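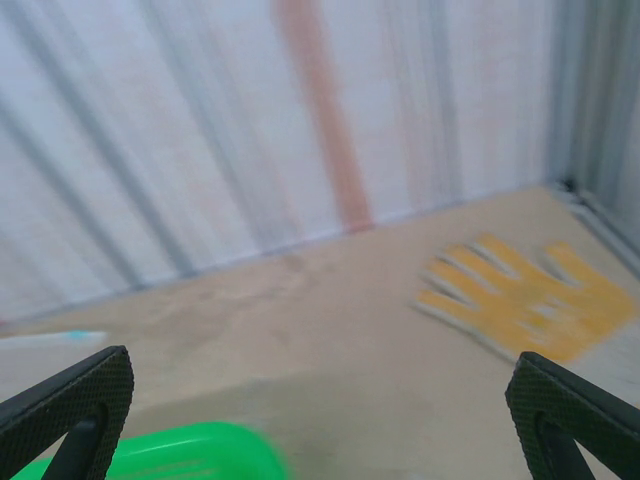 Sornoslow picks curtains, at last

SORNOSLOW, 2022-11-26 - The Grumer Hall will have curtains by April, the town council decided this week, ending two years in which anyone attending an afternoon event there was advised to bring a hat.

The old green velvet came down after a moth inspection that both sides agree went badly for the velvet. Since then the hall's west windows have been bare, and the low winter sun has landed squarely on whoever happened to be singing, lecturing or getting married.
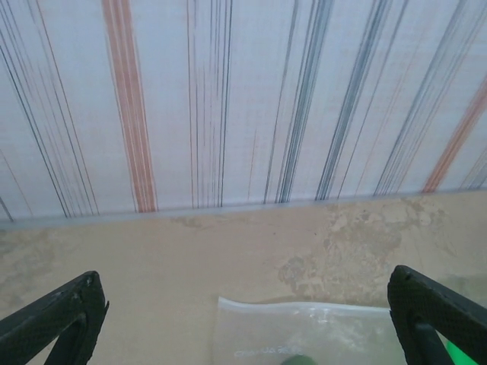

Four fabrics made it to the final vote, which took 80 minutes and one recess for soup. Plain beige was called "defeatist" from the public seats. A leaf pattern drew a single supporter, who later left. The winning cloth is a stripe: off-white, with thin lines in charcoal, slate blue and a muted rust-red. It comes from the Likik mill and was described in the meeting as cheerful, as sober, and by one resident as a mattress.

"I have now looked at stripes for longer than I looked at my first house," said council member Joelle Hakim, who voted yes and asked that the record show she was tired.

The order comes to 600 yards, a figure that surprised several people who had not previously thought about how curtains are gathered. Yusof Interiors will do the sewing.

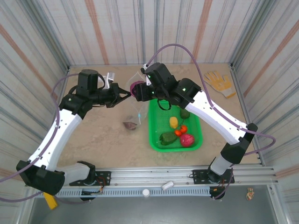 The company has asked that the windows be measured again before any cutting starts. Two earlier sets of measurements disagree by the width of a door, and each has its defenders.

Money for the work was set aside last spring, then borrowed for the parking lot, then put back. Hakim said it would not be moved again, and then said she would check.

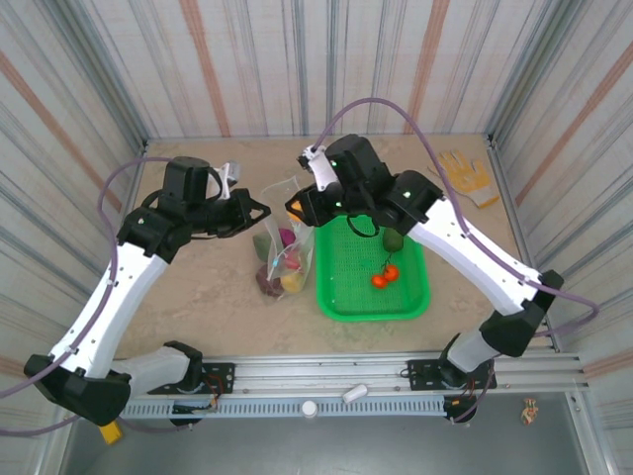
Stripes in gray, blue and rust-orange on pale fabric.

The next meeting will take up the matter of curtain rods.

Comments (3)

westside_walt: The leaves were nice. I didn't leave, I had a dentist appointment.

Pru K.: Has anyone asked the moths?

hallgoer: My nephew's wedding photos are all squinting. Hang a bedsheet, I don't care.

We use cookies to keep this site running. By reading on you accept our cookie policy.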